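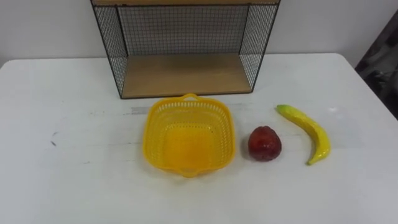
## How a Basket Holds Fruit

A basket is a container with an open top. Its job is to keep a group of objects in one place so they can be carried or stored together. Baskets are among the oldest containers people have made. The first ones were woven from grass, reeds, bark or thin branches. Many are now made of plastic.

This explainer covers four subjects: the basket, the rack, the fruit and the order of work when you put fruit away.

### Words to know

- **Rim:** the top edge of a basket.
- **Base:** the flat part at the bottom.
- **Perforated:** having many holes or slots.
- **Mesh:** a grid of thin wires with open spaces between them.
- **Capacity:** how much a container can hold.

### Why the sides have openings

The sides of the yellow basket are perforated. Openings do two things in a fruit basket. They let air pass through, and they let water drain away after fruit has been rinsed.

Air matters. Fruit gives off water vapor, even after it has been picked. In a closed container the vapor collects on the walls and on the skin of the fruit. Mold grows well on damp surfaces. In an open container most of the vapor drifts off into the room.

Openings also save material. A wall with slots in it uses less plastic than a solid wall of the same size and thickness, so it weighs less. The rim is different. It has to resist bending when the basket is lifted, and designers usually leave it solid for that reason.

### Shape

Look at the side walls. They slope. A basket that is wider at the top than at the bottom can be stacked inside another one of the same kind, which saves space in a cupboard. The slope also makes it easier to get a hand in and out.

The corners are rounded. Sharp inside corners trap dirt and are hard to wipe. They are also the places where plastic tends to crack, as force gathers at a sharp corner and spreads out along a curved one.

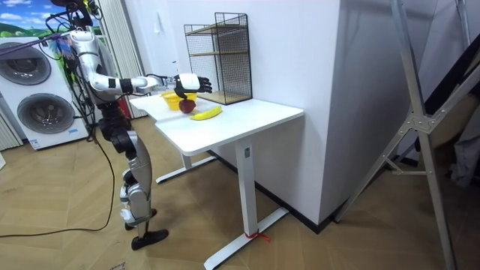
Capacity depends on shape as well as size. Round objects never fill a container completely. If you pour equal balls into a large box and shake it, they fill a little less than two-thirds of the space. The rest is air. Bananas pack differently from apples: several bananas can lie side by side with their curves matched, but one banana among apples leaves large gaps.

### The rack

A rack stores things upward instead of outward. Two shelves, one over the other, give twice the storage area on the same patch of table. The rack behind the basket has a wooden base board and mesh panels at the back and sides. The front is open so that things can go in and out.

The mesh works like a fence. It stops objects from rolling off the back or the sides. For this to work, each opening must be smaller than the object. An apple cannot pass through a small square of wire. A pea might.

### Apples and bananas

An apple is nearly round and can roll in any direction. A banana is long and curved, so it can rock but does not roll far. This is why an apple on a table is usually put away first.

Real bananas bruise easily. They also give off a gas called ethylene, which makes fruit ripen faster. Ripe apples give it off too. If you want real bananas to stay firm longer, keep them apart from ripe apples.

### Order of work

1. Clear a path between the fruit and the basket.
2. Set the basket flat, with its whole base on the table.
3. Pick up the apple. Spread your fingers around its widest part.
4. Lower it into the basket. Let go when it touches the base.
5. Pick up the banana near the middle, where its weight balances.
6. Lay it beside the apple.
7. Lift the basket with both hands and slide it onto the shelf.

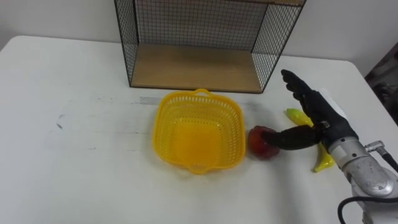 **Na-rae Do**
Science writer, children's pages

### Try it: find the balance point

You need a banana and one finger. Rest the banana across your finger and move it until neither end tips down. The point over your finger is the balance point. Now hold the banana near one end and feel how the other end pulls downward. The weight has not changed. The distance between your hand and the balance point has, and a longer distance gives a stronger turning effect.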